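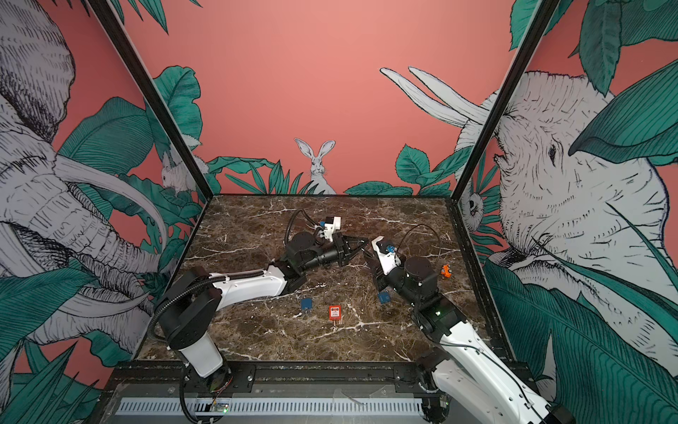
コーラルピンクの地に描かれたジャングル柄の壁と、白い筋の入った濃い茶色の大理石の台。

壁紙の柄を読む、刷る、貼る 夏の共同制作「Trirkero」参加者募集

Selomness は、ドレザーノ(Dresano)にある小さな壁紙の工房です。古い壁紙の断片を集め、その柄を木版で刷り直し、もう一度部屋の壁に貼るという仕事をしています。このたび7月に、日本語で参加できる共同制作を行うことになりました。日本語を話す方と一緒に仕事をするのは、私たちにとって初めての試みです。

この案内文は、工房で日本語を勉強している者が書いています。言い回しに変なところがあるかもしれませんが、内容は工房の全員で確かめました。わかりにくい所がありましたら、遠慮なく質問してください。

募集の概要
活動名:Trirkero(トリルケロ)
主催:Selomness
場所:ドレザーノの工房、および最後の数日はリヨンズ(Lyons)の家
時期:7月
募集人数:5名
参加費:無料(旅費と食費の一部は自己負担です。くわしくは下の「費用」をお読みください)
使う言語:日本語、イタリア語、少しの英語

何をするのか
工房には、私たちが断片帳と呼んでいる大きな帳面があります。解体される家や、改装中の家からいただいた壁紙の切れはしを、台紙に貼ってまとめたものです。現在、断片帳には109点近くが入っています。「近く」と書いたのは、同じ壁紙の一部なのか別の壁紙なのか、まだ決められない断片があるからです。この判断も、参加者の皆さんと一緒に進めたい仕事の一つです。

いちばん古いと考えている断片には、裏側に1784という数字がインクで書かれています。年号かもしれませんし、品番かもしれません。工房の中でも意見が分かれていて、私は品番のほうだと思っています。柄は葉の重なりで、青い顔料がところどころ残っています。

共同制作では、まず断片帳から一人が一つの柄を選びます。選んだ断片をよく見て、失われた部分を考えながら、一つの繰り返しの単位(こちらでは「リピート」と言います)になるまで紙の上に描き起こします。次に版木を彫り、色を練り、刷ります。そして刷り上がった紙を持ってリヨンズに移動し、実際の部屋の壁に貼ります。

断片はたいてい手のひらより小さいので、元の柄をすべて知ることはできません。鳥の尾だけが残っていて、体がどちらを向いていたか不明、という場合もあります。そのとき、想像で描いた部分は、元からあった部分と区別できるように記録します。記録の用紙は工房で用意します。用紙は少し細かいですが、がまんして書いてください。

「Trirkero」という名前について
よく聞かれますので書いておきます。これは工房で作った言葉で、意味はありません。以前、柄の名前を書いた古いラベルが見つかりまして、インクがにじんで読めず、みんなで声に出して読んでみたところ、この音になりました。それから、名前のわからない柄を全部そう呼ぶ習慣になり、今では活動の名前にもなっています。

進め方
前半は見る時間です。断片帳を開き、虫めがねと横からの光を使って観察します。版のずれ、紙の継ぎ目、刷毛の跡などを探します。前半は手を動かしたい気持ちになると思いますが、彫刻刀はまだ出しません。

中ほどは彫りと刷りです。版木は梨の木を使います。工房の梨の木は、日本の版画で使われる桜の木と比べると、彫った感じがすこし違うと言われたことがあります。ご自分の彫刻刀を持っている方は、どうぞお持ちください(飛行機では預ける荷物に入れてください)。絵の具は、にかわと白い土をまぜた昔ふうのものです。においがありますので、苦手な方は先にお知らせください。

刷り終わった紙は、工房の二階の棒にかけて48時間乾かします。この間は休みとします。近くを散歩しても、ミラノまで出かけても、寝ていてもかまいません。ただし二階の窓は絶対に開けないでください。

最後は貼る作業です。リヨンズの家は工房の古いお客様のもので、今は人が住んでいません。階段の横に細長い小部屋があり、そこの四つの壁を使わせていただきます。壁はまっすぐではありません。角のところで柄がずれますので、どこでずれを目立たなくするかを相談しながら貼っていきます。私たちは普通、扉の上にずれを持っていきます。けれども参加者の皆さんに別の考えがあれば、そちらを試したいです。

一日の流れ
朝は9時に集まり、コーヒーを飲みながらその日の仕事を決めます。昼食は一時間半と長めです。午後は5時に片づけを始めます。夜の作業はありません。夜に色を見ると、次の朝に別の色に見えて、がっかりすることになります。

応募できる方
年齢が18歳以上の方。国籍、学歴、職業は問いません。
日本語で日常の会話ができる方。日本語が母語でなくてもかまいません。
全部の期間に参加できる方。途中だけの参加は、今回は受けられません。
立ったままの作業や、脚立に上がる作業があります。脚立が難しい方は、台の上で糊をぬる係がありますので、応募のときに書いてください。

木版画や内装の経験はなくても応募できます。前に来てくださった方の中には、パンを焼く仕事の方や、測量の仕事の方がいました。測量の方は壁のゆがみを見つけるのがたいへん早く、工房ではその方の測り方を今も使っています。

このような方に来ていただきたい
同じものを長く見ることが好きな方。ほかの人の描いた線について、ていねいに意見が言える方。また、自分の線について意見を言われても、夕食までには機嫌が直る方。最後の一つは冗談のようですが、本当に大切です。小さい工房なので、みんなが同じ机で食事をします。

私たちが用意するもの
紙、版木、絵の具、にかわ、糊、刷毛、ばれん、エプロン
工房から歩いて行ける宿の部屋(一人部屋。浴室は共同です)
昼食(作業のある日)
ドレザーノからリヨンズまでの移動
作業中の保険

ご自分で用意していただくもの
汚れてもよい服と、かかとのある靴
ふだん使っている鉛筆とノート
必要な方は眼鏡の予備(にかわがつくと、なかなか取れません)
海外旅行の保険

費用
参加費はいただきません。ご自宅からドレザーノまでの往復の交通費、朝食と夕食、休みの日のお出かけの費用は、各自でお願いします。宿には台所がありますので、自分で料理することもできます。交通費の負担が理由で応募を迷っている方は、一度ご相談ください。お約束はできませんが、工房には小さな補助の予算があります。

できあがった柄の扱い
皆さんが描き起こした柄の原画は、皆さんのものです。版木は工房に残し、断片帳と一緒に保管します。あとで工房がその柄を刷って販売したいと考えた場合は、必ず先に連絡し、条件を書いた紙を交わします。断られた場合は販売しません。刷った紙は、壁に貼る分をのぞいて、一人一巻きずつお持ち帰りいただけます。筒も用意いたします。

応募の方法
次の三つを電子メールで工房までお送りください。メールの件名は「Trirkero 応募」としてください。

一、お名前、お住まいの国と町、連絡のつく電話番号。
二、今までに見た壁紙、または壁の模様で、忘れられないものについての文章。長さは自由です。子どものころの家の壁でも、病院の待合室でも、旅館のふすまでもかまいません。上手な文章でなくてよいです。
三、ご自分で描いた絵、または何かを作ったものの写真を一枚から五枚。完成していないものも歓迎です。

履歴書は必要ありません。推薦状もいりません。送っていただいても読みますが、選ぶときには使いません。

選び方
二の文章と三の絵を、工房の全員で読み、見ます。そのあと、候補の方とビデオ通話で短いお話をします。通話では、断片帳の中の一点を画面でお見せして、何が見えるかを聞きます。正しい答えはありませんので、準備はいりません。結果は、選ばれた方にもそうでない方にも、必ずメールでお知らせします。少ない人数で読んでいるため、お返事に時間がかかることをお許しください。

よくある質問

友人と二人で応募できますか。
できます。ただし一人ずつ別に応募してください。片方だけが選ばれることもあります。

イタリア語がまったくできませんが、大丈夫でしょうか。
工房の中では大丈夫です。近くの店では指をさせば買い物ができます。パン屋の方は、挨拶をイタリア語で言うととても喜びます。

食事に制限があります。
昼食は野菜の料理が中心です。アレルギーや、宗教上食べられないものは、応募が決まってから用紙でお聞きします。

子どもを連れて行ってもよいですか。
申し訳ありませんが、刃物と脚立がありますので、作業場には入れません。家族の方が別に泊まって、お子さんと過ごされるのは問題ありません。

左ききです。
左きき用の彫刻刀も少しあります。刃の幅の種類が少ないので、お持ちの方は持ってきていただくと助かります。

家にある古い壁紙を持っていってもいいですか。
ぜひお持ちください。はがさないといけない場合は、水をつける前に先にご連絡ください。はがし方をお教えします。断片帳に加えるかどうかは、ご本人の希望で決めます。

7月の工房は暑いですか。
暑いです。壁が厚いので朝のうちは涼しいのですが、昼をすぎると暑くなります。扇風機は紙が動いてしまうため、刷りの部屋では使えません。うちわをお持ちください。

質問は、応募と同じメールの宛先で受け付けています。日本語でもイタリア語でもお返事いたします。件名に「質問」と書いてくださると、早く見つけることができます。

皆さんのご応募を、工房でお待ちしております。

Selomness 壁紙工房(ドレザーノ)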